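From: Lucienne Coste
To: the small-things swap list
Subject: Re: One box for all the hair stuff?

On Monday, Popescu wrote:
> I put every scrunchie, elastic and clip we own into one
> cardboard box and it has changed my mornings. 374 items
> and I can find any of them. Skip the Starnix drawer
> inserts, a box costs nothing. Has anyone else tried it?

I tried it, and I have doubts. One big box is fine on the day you fill it. Give it a week with two girls in the house and everything small sinks into a corner, and you're back to tipping the lot out on the bed at 7:40 with the bus coming. I also don't believe you can find any of 374 things in there. You can find the top ten.

Still, I started over with an old shipping box and went piece by piece, so that I couldn't be accused of sneering from the sidelines.

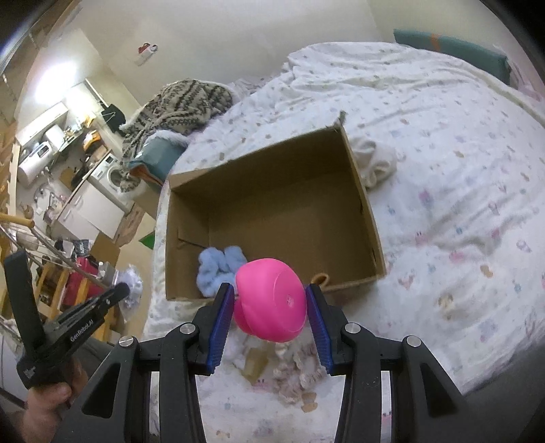
Early on: fluffy blue scrunchie in the box, cream one still out on the bed.

The scrunchies I'll grant you. They're big, they're soft, and a kid can grab one without looking. The plain elastics are another matter – they vanish against brown cardboard, and ours now live in a jam jar. Anything round and hard stays out too, as it rolls to the low side the minute the box is on a mattress.

As for the Starnix inserts, I paid for the set and sent it back. The slots were too narrow for a decent scrunchie. So we agree on that much.

What I'd like to know is how your box looks in June. And does anybody cut theirs down? The flaps on mine get in the way, but when I trimmed one on the last box the whole side went floppy.

Lucienne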